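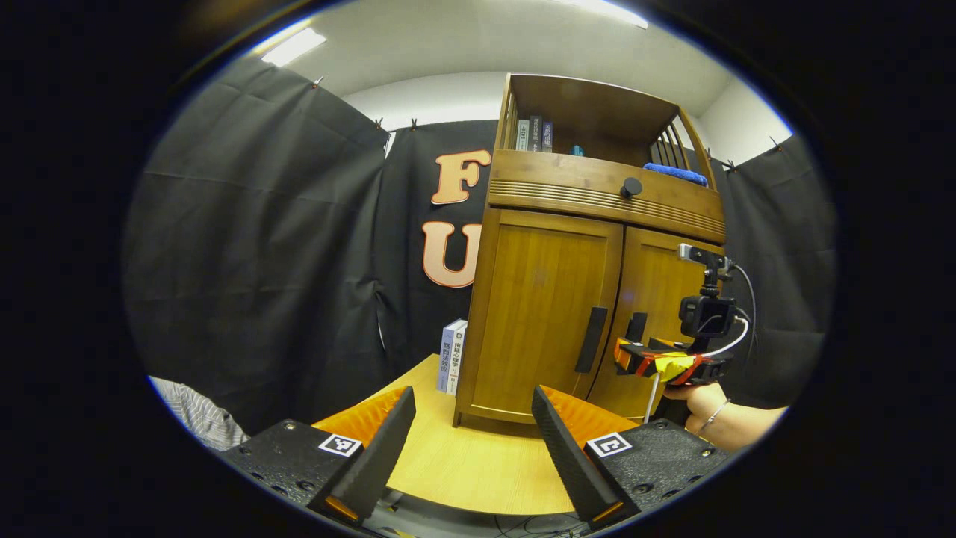

Hand-held Gripper Comparison – Frequently Asked Questions

Search this site Enter keywords Go

Which units are being compared?
Two finger sets on the same hand-held body. The Juvden set is the current default. The Zabala set has a longer reach and a narrower base. Both close in parallel and mount without an adapter.

What is the test task?
Open a cabinet door or drawer, move one item, close it again. The cabinet has a round knob on the drawer and long vertical handles on the doors, so one piece of furniture covers two grasp types. Books and a folded cloth on the open shelf cover thin rigid items and soft items.

How many runs are in the current release?
424 runs, of which 300 use the Juvden fingers. Runs with a lost marker are kept and flagged.

Why are there markers on the finger bases?
Opening width is computed from the distance between the two markers in the camera view. There is no encoder in the hand-held body. If either marker is dirty or scratched, replace both and recalibrate.

Do the orange pads need to be changed?
Inspect them at the start of each session. Change them as a pair when the surface is worn smooth. Do not mix old and new pads – the contact point shifts off center and the width reading no longer matches the grasp.

Why do straight edges look curved in the recordings?
The lens is a wide fisheye. Cabinet sides bow outward, most strongly away from the center. Use the calibration file for your own camera and leave the raw video unchanged.

Can small soft toys be used as objects?
Yes. Start with the fingers fully open and approach from above. Squeeze only until the toy lifts. Tags may stay on. 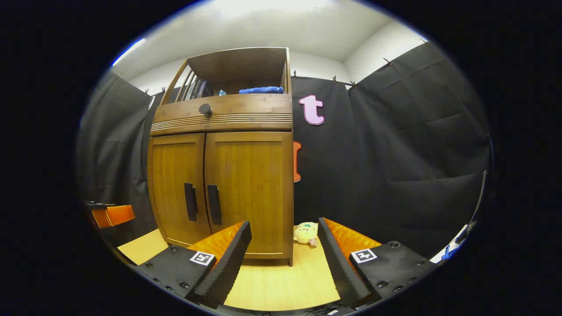

Which controller do the recordings work with?
Playback has been checked on the arm controllers at Breltville and Fluvham. The Fluvham controller needs firmware from April or later. Older versions drop the width channel without a warning.

What is the known failure rate?
176 runs are flagged, most of them for marker loss during the door pull. Results by handle type are listed in the release notes.

Last updated 25 November 2020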